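Ticket: Protective stop when lowering arm near floor mat
Status: Open, workaround in place
Component: Wosska arm controller, floor height monitor
Site: Skollwood, test kitchen
Opened: 25/05/2020
Severity: High (safety function, uncommanded stop under load)

Summary

During the fridge loading task the robot goes into a protective stop when one gripper is brought down near the edge between the black mat and the white floor tiles. Both arms freeze and hold position. The error shown is "floor distance implausible". No contact with the floor has been found after any of the stops, and the joint torque log is flat up to the moment the stop is requested.

The fault is intermittent. It did not occur in the same kitchen in December, when the floor was bare tile and the older controller build was still installed.

How to reproduce

1. Start the task with both arms in the ready position and the fridge door open.
2. Lower either gripper to pick-up height over the tiles.
3. Move sideways at normal speed until the gripper passes over the edge of the mat.
4. Repeat with the ceiling light on and the blinds down.

With the light on, the stop comes within a few passes. With the light off and the blinds up we have not been able to force it.

Observations

The floor height monitor takes its distance from the wrist camera and compares it with the height worked out from the joint angles. If the two disagree by more than the set limit for 200 ms, it asks for a stop. The joint angle figure is steady throughout. The camera figure is not. Over the black mat it has very little to work with and repeats the last good value. Over the tile it works well until a bright reflection enters its measuring window, and then it reads long, as though the floor had dropped away.
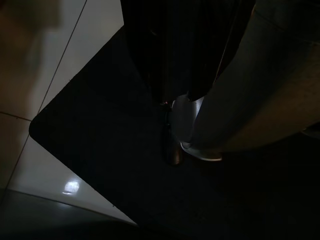 Wrist camera at the mat edge. Gripper finger just above the mat, reflection on the tile close to the edge.

The bad case is the two together: a held value from the mat followed by a long reading from the tile. The filter treats the jump as real movement and the limit is exceeded. We had 26 stops in the first session with the light on. All but two follow this pattern. The other two have no camera data for the period and cannot be classified.

Checks so far

Camera lens cleaned and mounting screws checked. No change.

Wrist camera calibration repeated with the Bondarchuk target board. The new values differ from the old ones only in the last digit. No change to the fault.

Cable between wrist and controller swapped for a known good one. No change.

Exposure fixed by hand instead of automatic. This moves the problem. A short exposure keeps the reflection small but the mat then gives no texture at all, and a long exposure does the reverse. The gripper also blocks a good part of the measuring window when it is open, so the usable area of floor is smaller than the settings page suggests.

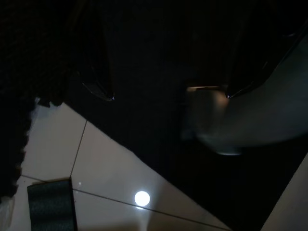
We then masked the gripper out of the measuring window, using the mask file supplied with the controller. The mask was drawn for closed fingers and does not follow them when they open. With the fingers open, part of each one is still counted as floor. This is a separate fault and will get its own ticket, but it makes this one worse and should be fixed first if the order matters to the supplier.

Stops while holding an object

These are the ones that raised the severity. When the monitor trips on one arm, the controller stops both, whatever the other arm is doing. With a bottle held over the clear bin, the holding arm freezes part way through the placing movement. Grip force is kept for as long as the controller has power. If an operator then presses the emergency stop, which the site instructions tell them to do after any protective stop, the force setpoint is lost and the bottle can slip. It has done so once, from low down, with no damage.

Until this is resolved, operators should not reach between the arms to support a held object. Wait for the stop to be confirmed on the screen, then use the slow release function from outside the work area.

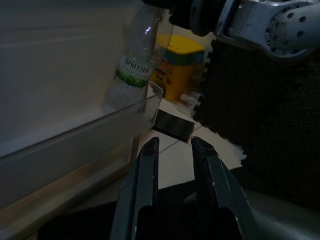 Effect of floor layout

The number of stops depends on what is on the floor. There are two kinds of black mat in the work area, a plain one and an interlocking foam one with a jigsaw edge. Both cause the held value. The foam one has enough surface texture to give a reading at close range, so the jump at its edge is smaller and stops there are less common.

Small dark objects lying on the tiles also cause short dropouts. In the filtered log there are 1,925 dropout entries, nearly all of them shorter than the time limit and harmless by themselves.
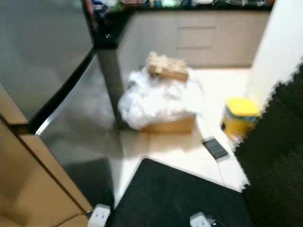
Head camera, work area. Refrigerator to the left, foam mat along the right edge. Image has motion blur.

The head camera was considered as a second source for floor height. It sees more of the floor, but its images smear when the head moves and the monitor rejects them. It could serve as a cross-check with the head still. Not tested.

Workaround

Ceiling light off and blinds up for all runs. Sideways speed near the floor cut to half. Minimum gripper height over the mat edge raised by 7 mm in the task file. The monitor itself must stay enabled, and the time limit must not be lengthened to hide the fault.

With these settings there has been one stop since, at the edge of the plain mat.

Requested from supplier

Mark held values as invalid after a mat crossing so that they are not fed to the filter.
Reject overexposed areas before the distance is calculated.
Keep grip force through an emergency stop, or confirm in writing that this is not possible with the present gripper.
Supply a mask that follows finger position.

Controller log, joint data and both camera recordings are attached to the parent ticket. Ticket stays open pending a new controller build.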